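Looking After the Little Orange Arm

Welcome back to the Jitlow bench pages, and thank you for all the kind notes about the last batch! We've been slowly getting our small printed arm into good order, and every Wednesday evening it gets a bit of fussing over: screws checked, cables eased back where they belong, and a wipe down for the base.
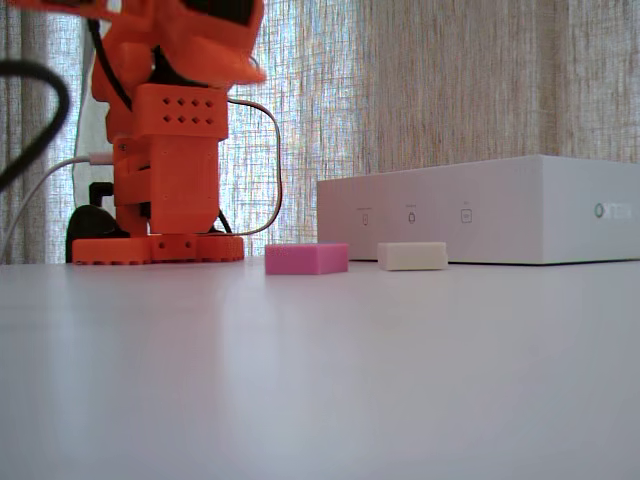 The foam blocks are what we use for test grabs once the screws are snug. I like to run 100 slow ones before calling it a night, which sounds like a lot (it is!), but a tired joint tends to show itself late. We're at 14 evenings now, and the shoulder bracket is next on my list.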